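Bedside steps and small bedrooms: your questions answered

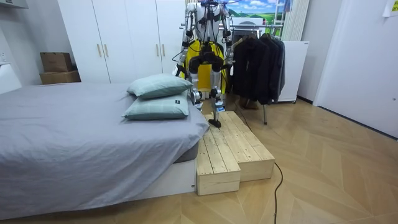 2 min read

Last updated March 6, 2020

Do the steps come finished?
No. The Stesteck steps are sold as bare pine, so the grain and knots stay on show. You can leave them as they are, or oil, wax or paint them. Two coats are enough for most rooms.

Why are there two blocks?
The low block goes at the foot of the bed and the taller, longer one stands behind it. Each can be bought on its own — order code 516 covers the pair.

Will they mark a wooden floor?
Fit the felt pads before you put the blocks down. There are 4 in the bag for each block. On herringbone or chevron floors, lift the blocks to move them and don't drag them. Grit under a pad will scratch oak.

Can I keep a clothes rack in the same room?
Yes, if you leave a clear way through between the rack and the bed. Heavy jackets stick out further than people expect, so measure with the rack full.

My duvet hangs over the side. Is that a problem?
Only if it reaches the tread. Tuck it in or fold it back on the side where you step up.

Do you sell the bedding?
We stock plain grey covers and checked pillowcases from Flurnum. Mint green was out of stock last July but is back on the list.

What about cables on the floor?
Run them along the wall where you can, and keep them off the treads.

How long does delivery take?
Allow 9 working days. Pandex delivers to the door; carrying upstairs costs extra and has to be booked when you order.

Can I return steps I have painted?
No. Unpainted blocks can come back within 4 weeks, with the pads.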